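Flerivow Crawler 8 kit: a review from the floor

The box says ages 12 and up. I am well past 12 and I needed two evenings and a flashlight, so take the label as a kind of dare.

The Flerivow is a six-legged walking inspection robot, meant for poking around crawl spaces, under decks and behind the furnace, where you would like to look but not go. It comes as a bag of legs, a body, a camera head and a spool of thin cable that carries both power and video. There is a wireless version for more money. I got the cable one, on the theory that anything I send under my house I would like to be able to pull back out.

Assembly first. The manual has 23 steps, and step 14 is a drawing of a finished leg next to the word "Repeat." The screws come in two lengths that differ by a hair, and they share a bag. Oritz, who make the older kit I built last winter, sort theirs into little labeled envelopes, and I didn't appreciate it at the time. Buy a tray before you start.

Once together, it walks. It walks like somebody crossing a dark bedroom after stubbing a toe, but it gets there. Carpet is fine. Gravel is fine if you're patient. Bare dirt with a slope to it brings on a kind of slow pirouette, and you end up steering by turning the wrong way on purpose.

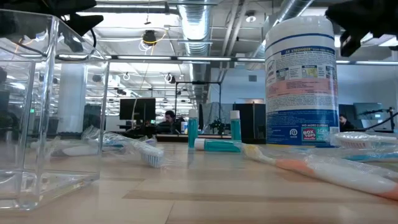 Shona Sutcliffe wrote in to say the pirouette went away on hers after she swapped the two rear legs left for right, and that the drawing in the manual has them backwards. I tried it, and she has a point. It now drifts instead of spinning, and drifting I can live with.

The camera is the best thing here. The picture is sharp close up, the ring of lights has three settings, and the lowest is bright enough for a duct. I found a cracked vent hose and a tennis ball from some previous administration. The claw, sold separately, could not lift the tennis ball. It could push it farther away, and did.

Now the gripes. The cable snags on everything, including the robot's own back feet. The app wants an account before it will show you a picture from a machine that is plugged into your laptop. And the "return home" button makes it walk backward over its own cable until it trips, at which point the app reports that it is home.

At 300 dollars I'd call it fair. The Clemeck is cheaper and rolls on wheels, so it quits at the first joist. If you have a crawl space and bad knees, get the Flerivow, skip the claw, and tie a knot in the cable where it meets the body.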